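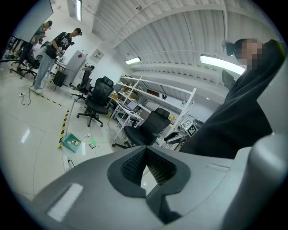
Posted by the Brennan Workshop Notes editor in Visits, September

The open day at Trastell was held on a Wednesday, and this writer attended on behalf of the readers who have asked for more coverage of robotics outside the factory. Registration opened at 9:30 a.m. at the Skurkimgate entrance. Visitors were issued a badge, a printed schedule and a pair of shoe covers, and were then divided into groups of 14. Each group was assigned a guide from the laboratory staff for the morning.

The program began with a short address in the lecture room. The speaker set out the purpose of the Ovar project, which is to teach robot arms ordinary handling tasks by recording people as they carry them out. A person picks up a handheld gripper, performs the task, and the recording is used later to train the machine. The laboratory has kept to this method for 2 years. According to the speaker, it has allowed staff without a programming background to take a full part in the work.

The groups then proceeded to the working area on the upper floor. It is a bright room with a pale tiled floor, white shelving filled with boxes, small parts and tools, and yellow-and-black tape marking out part of the floor. Work continued during the visit. Guests were asked to stay behind the tape unless invited forward, and to keep conversation low while a recording was in progress. Both requests were respected, at least by the group to which this writer belonged.

Two black-and-white marker cards stood on the shelves near a white-and-black handheld gripper, and several guests asked about them. The guide explained that cards of this type give a camera a fixed reference, so that the position of a tool can be worked out afterward. A longer question about lighting was referred to the afternoon session. The answer given there was brief: reflections from a glossy floor can be a nuisance, and the staff repeat a recording when the result is not usable.

The demonstration itself concerned the sorting of small household items. A member of staff completed the task by hand with the gripper, at a deliberately slow pace, and then repeated it at normal speed. The guide stated that a single task may require more than 400 recordings before training begins. Guests were given the opportunity to try the tool. It was heavier than this writer had expected, and the closing action required some practice. On the first attempt a plastic cup was dropped. On the second it was placed in the tray, although at an angle.

The late morning was given to a run by one of the robot arms in the adjoining bay. The arm was asked to carry out the same sorting task without assistance. It completed most of the sequence, paused for a considerable time over one item, and was stopped by the operator. The operator then started the run again from the beginning. It should be recorded that the staff made no attempt to hide the interruption, and that the discussion which followed was the most useful part of the day - several guests from small repair businesses had practical suggestions about the shape of the tray.

A light lunch was provided in the corridor. Seating was limited, and those planning to attend next time may wish to bring their own refreshments. The laboratory has indicated that places will again be restricted to 50, with priority given to schools and local firms. Parking at Skurkimgate is not available to visitors on weekdays, and the side entrance has no step-free access. The main entrance does.

The afternoon closed with questions on the handling of recordings. Guests were told that any recording made by a visitor during the trial session would be deleted unless written consent had been given. The consent form runs to a single page and is written in plain language. This writer signed it, dropped cup included, and returned the badge at the front desk shortly after 4 p.m.

Recent posts
A Morning at the Brennan Tool Library
Replacing the Belt on a Bench Sander
Notes on Reading a Wiring Diagram
Spring Visits: Places Still Available

Contact the editor | Copyright Brennan Workshop Notes | Back to top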